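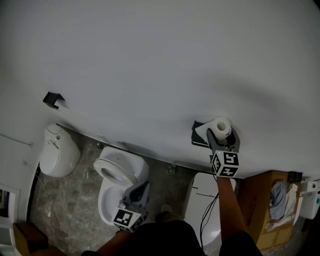

3.2 The ledger and its keeper

Catrin Jarman kept the only store at Grercombe for most of the settlement's short life, and she kept its ledger too, in a hand that gets worse as the winters go on. The book runs to 385 entries. Historians of the county have mined it for prices, quarreled over it for politics, and passed politely over the column she headed "Sundries," where the people of Grercombe did most of their living. Old newspapers are entered there, bought by the bundle after they had been read, and the buyers' purpose was seldom literary. A modern bathroom keeps its paper on a roll with a cardboard core, sometimes sitting on top of the holder instead of in it (Figure 2). Grercombe made do with a nail and the shipping news.

The bundles matter to our argument because they can be dated. Jarman noted which paper was in each one, and so we can say when the mail boat had come and when it had not. Borbély, whose county history is still the standard account, has the boat calling every month without fail. The ledger disagrees. One gap lasted up to 6 weeks, during which Jarman sold no newspapers at all and an unusual quantity of almanacs.

Borbély knew the ledger and cites it 117 times, never once from the Sundries column. His view of the settlers as sober, farsighted people would have been hard to keep up after reading it. They bought hair oil on credit and paid for it in clams. One customer, entered only as "the Judge," returned the same hat in September and again the next spring, and was charged for it both times.

We do not claim that Jarman was a neutral witness. She disliked the Judge, and she disliked the rival store at Wenotine a good deal more. Her remarks on its flour should be read with that in mind. Her dates are another matter, as she had no reason to lie about a newspaper.

Figure 2. Bathroom with wall-mounted paper holder, present day.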